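August, early. Up at 5:30

The gray hen cockatiel laid again last night. That makes four eggs, and I had hoped she would stop at three. I left them all in the box with her. If I take them away she only lays more, and she has already used up enough calcium this summer. I put a fresh piece of cuttlebone by the perch and crumbled some baked eggshell over the soft food. She ate the egg part and left the greens, same as always.

Nalleo, the cock, sat outside the box and hissed at me while I changed the water. He has no idea what to do with eggs. Last year he sat on them for ten minutes at a time and then came out to whistle at the kettle. I don't expect chicks from this clutch. I candled the first two and they were clear, but it was early to say so I will look again in a few days.

Weights before breakfast, all on the kitchen scale with the perch on it. Nalleo 103 grams. The hen I didn't bother with, I am not pulling her off the nest for a number. Godard, the big old Amazon, was 637. He was 644 at the start of the month. I wrote both down on the inside of the cupboard door next to the others. Seven grams is not much in a bird his size and he might have just gone to the bathroom before he got on. Still, he is old and I would like to see it go back up. I will weigh him every morning instead of once a week until it does.

He is eating. I sat with him and watched to be sure, and he had most of his pellets, a slice of sweet potato and two green beans. He held the second bean for a long time before he started on it. What he has stopped eating is the Mastorgate mix. I bought the big bag because it was cheaper by the pound and now he picks out the sunflower seeds and throws the rest on the floor. The smaller birds will take the millet out of it, so it won't all go to waste, but I won't buy it again. I should have stuck with pellets and kept seed for training.

Called Stankevičius, the bird clinic, when they opened at eight. The woman at the desk asked about droppings, breathing, and whether he was fluffed up during the day. No to fluffed up, breathing is fine, droppings look normal. She said to keep weighing him and to call back if he drops any further, or right away if he stops eating. She also said his beak and nails are due. I knew that. I have been putting it off because he hates the car. He will have blood work done at the same visit, so we get it over with in one trip.

After that I did the cages. I do the papers every day but today was the full wash, trays and grates and all the perches out. The rope perch in the Amazon cage is finished. He has chewed one end down to threads and I don't like loose threads around his feet, so I threw it out and put in the manzanita branch I had saved. He stood on the cage door and looked at the branch for most of an hour before he would step on it. The old birds don't like anything new. I put it at the same height the rope was, and that helped some.
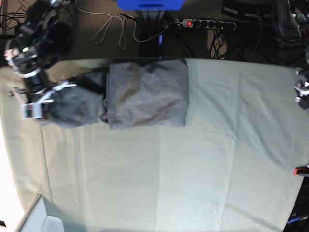 Rasmus Mockus came by a little before noon to look at the flight cage. He keeps parrotlets and a pair of lineolated parakeets, and he wants something longer for them before winter. I told him what I paid and what I would change. The doors are too small. You can get a hand in but you can't get a full food dish out without tipping it, and I have swept up a lot of seed on account of that. The bar spacing is fine for cockatiels. For his parrotlets I think it is too wide, a small one could get its head stuck. He measured it with the tape and agreed.

He brought me a bag of dandelion greens from his yard, no spray. I washed them twice and clipped a bunch in every cage. The cockatiels climbed all over them and tore them up and I don't think they swallowed any. Godard ate the stems. Rasmus says his linnies roll around in wet leaves like they are taking a bath. Mine would never. I mist them and they act like they have been insulted, then they lift their wings up anyway.

We talked about his older parrotlet cock, which has started biting. He had moved the cage next to the window in July and the biting started within a week. I said to move it back against the wall and give it a while. A bird that size with hawks going by the glass all day is going to be on edge. He had not thought of hawks. He stayed for coffee and left by one.

Quiet afternoon. It was hot and all of them sat still with their wings held out a little from their sides. I kept the shades down on the west side and ran the fan facing the wall so it didn't blow right on them. Changed the water twice more. By four it had cooled off enough to let Godard out. He walked across the back of the couch, took the cap off my pen and climbed up on my shoulder with it. He talked a little, mostly the phone ringing and "come on then." His voice sounded clear. I checked his feet while he was up there and the red spot on the left one is smaller. The new branch ought to help with that too, since it is not the same thickness all the way along.

The hen came out of the box at five, ate fast for maybe three minutes, drank, left an enormous dropping on the clean paper and went back in. That is normal for a sitting hen. Nalleo followed her to the hole and was told to stay out.

Things to do tomorrow: weigh Godard before food. Order pellets, nearly out. Get a price on another manzanita branch, thicker if they have it. Find the travel cage in the garage and bring it inside so he can look at it for a few days before we go anywhere. Call Rasmus about the small-bar cages, I told him I would look up the name of the place and I forgot.

Covered everyone at eight. Godard said good night twice and I said it back. Night light is on in the hall for the cockatiels, in case they get spooked.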